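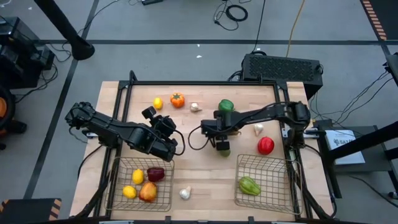
One reader wrote after the last checklist to ask why loose produce needs inspecting at all, if it's going to get washed and peeled anyway, and could I please get back to doing smoke detectors. Fair enough! Smoke detectors are coming. But I've thrown out enough slimy peppers in my life to have opinions, and the baskets themselves are half the reason I do this. A snapped wire end will open up your thumb a lot faster than a lemon will make you sick.

So this is the monthly produce and basket check for Room 327 at Pirley, the way I ran it on Sunday morning. It has nine items. I mark each one OK, WATCH or FIX, and then I ramble underneath. Take the headings and leave the rambling if you're in a hurry.

PRODUCE AND WIRE BASKET CHECK
Room 327, Pirley
Done: Sunday, morning
Baskets: Herkari, open wire
Produce: mixed lot from Jaiswal

1. Wire ends and welds
Status: OK
I run a folded dish towel along every rim and down every corner. If the towel snags, there's a burr. Don't use your bare fingers for this, which I know sounds obvious, and yet I have done it with my bare fingers. Check the bottom too, where the grid meets the sides, since that's where a weld lets go first when people drag a full basket instead of picking it up. No snags this month.

2. Baskets sit flat
Status: WATCH
Push down on one corner and then the opposite one. A basket that rocks will tip when somebody takes the heavy stuff from one side. One of mine has a slight rock to it. I bent it back by hand and wrote WATCH because I don't trust my own bending. If it rocks again next month it goes.

3. Weight spread around inside
Status: OK
Big things low, and not all of them at one end. A single gourd in a basket is fine wherever it lands, but once you start adding to it, put the new things on the other side. I used to stack squash in one corner because it looked nice, like a farm stand, and then the whole business went over onto my foot. Wear shoes.

4. Bruises, splits and soft spots
Status: OK
Pick up each piece and turn it all the way around. The bad spot is always on the bottom, I swear. Here's what I look for:

Tomatoes: splits near the stem, any leaking.
Bell peppers: wrinkling is just age, so eat it soon. A wet stem end means rot has started, and that one goes out.
Mangoes: a little give is ripeness. A dent that stays dented, or a sour smell, is the end of it.
Lemons: blue-green fuzz, and look at whatever was touching it.
Eggplant: brown sunken patches. Dull skin means it's getting old.
Garlic: squeeze the bulb. Hollow cloves or black powder under the skin, toss it. A green sprout is safe to eat, just kind of bitter.
Gourds: press around the stem with your thumb. If your thumb goes in, well, get a bag.

Please don't squeeze the tomatoes like you squeeze the garlic.

5. Garlic kept dry and in open air
Status: OK
Garlic wants air moving past it. I keep it away from anything that's been rinsed, and I never put it in a plastic bag. And while we're on garlic, because I get mail about it: do not keep homemade garlic in oil out on a counter or in a cupboard. That's a botulism risk. Refrigerate it and use it within a few days, or freeze it. This isn't technically part of a basket inspection but I'm putting it here anyway.

6. Fruit and vegetables kept a little apart
Status: WATCH 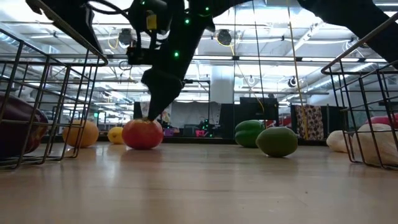
Item 6. Green pepper and mango, nearly touching.

Ripe mangoes and tomatoes give off ethylene, the gas that speeds up ripening in whatever is nearby. Green peppers don't love it. It's a quality thing more than a safety thing, so I'm not going to get stern with you, but if the peppers keep going soft on you before you get to them, look at who their neighbors are. For one afternoon it makes no difference. For a week it does. I've marked it WATCH so I remember to spread things out before I put the lot away.

7. Nothing left on the floor or where people walk
Status: FIX
A round thing underfoot is a terrible thing. Lemons are the worst because they're small and they roll, and a smooth floor doesn't slow them down one bit. I do one lap of the room looking only at floor level, before I do anything else, and then another at the end.

My FIX for this one is about the routine. I skipped the first lap and went straight to the baskets, so I'm moving this to number 1 on the next sheet. Cords get looked at on the same lap, by the way. Anything crossing a walkway gets pushed back or taped down flat.

8. Surfaces clean before and after
Status: OK
Warm soapy water, rinse, let it dry all the way. If something leaked, clean that spot first and then do the whole surface, or you're just giving the tomato juice a tour. Wire baskets need a brush, not a sponge. A sponge only gets the tops of the wires and tears itself to bits.

No soap on the produce itself, please. Plain running water, right before you use it. If you wash it and then store it damp, you've made the mold very happy.

9. Fridge ready for anything cut
Status: OK
Whole fruit can sit out. Once there's a knife involved, it goes in the fridge at 40 degrees or below, within two hours. Get a cheap fridge thermometer and put it on the middle shelf, toward the front. The dial inside my fridge goes from 1 to 7 and I have no idea what that means in degrees and neither do you.

Totals: six OK, two WATCH, one FIX.

COMMENTS

"Do you check eggplant separately? Mine gets brown dents in the fridge and I can never tell if it's spoiled."
That sounds like chill damage. Eggplant doesn't like real cold, so a cool room for a day or two works better if you plan to use it soon. Dents alone, cut them off. Slimy or smelly, toss it.

"We have the same Herkari baskets over at Grornton and one has a rusty patch on the floor of it. Paint it?"
No, don't paint it! Paint chips, and then the chips are on your peppers. Light surface rust will sometimes come off with a brush, but if it's flaking, that basket can go hold gardening gloves.

"How long does the whole sheet take you?"
Longer than it should, because I stop and write things down. The towel test on 3 baskets is the quick part. Turning over every piece of fruit is the slow part.

"Please do smoke detectors."
Next month. I promise. Go press the button on yours in the meantime.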